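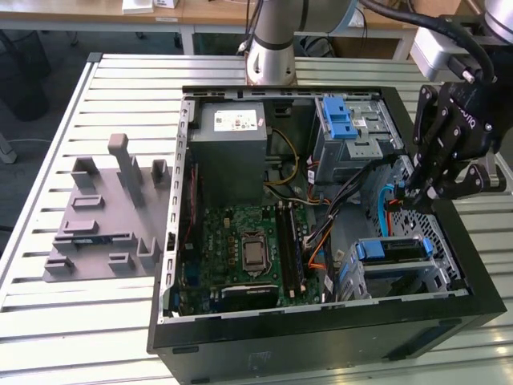

Bench rules FAQ - robot cells at Bondano
Last updated April 7, 2022

I look after the bench rules for our PC teardown cells, and I get the same handful of questions every June when the new crew starts. So I wrote them down!

Do I have to unplug the tower first?
Yep, every time. Cord out, then hold the power button in for a bit. Power supplies can hang on to a charge, and neither you nor the arm should be poking at one that does.

Can I reach in while the arm is hovering?
Nope. Hovering isn't stopped. Hit hold on the pendant, wait for the light, then put your hands in (I've been told off for this myself, so no judgement).

What about loose cables?
Tuck or clip whatever you can before the program runs. Fingers and cable bundles are a bad mix - they snag, and then you're re-seating connectors all arvo.

Does the fixture plate have to stay put?
Please! Every part position is taught off it. If you bump it, even a smidge, rerun the Asemik alignment check before you start the next job.

Is there a standard behind all this?
We work from ISO 10218 for the arms and ISO/TS 15066 where people share the space. Our own add-ons are in the Molham binder, sheet 49, and it's a quicker read than you'd think.

Where do I log a near miss?
Form 1756, same shift, even if nothing got bent. The Villanueva site uses form 1695, so don't mix them up like I did.

Who can change the speed limit?
Cell leads only. If a job feels slow, send me a note and I'll come have a look.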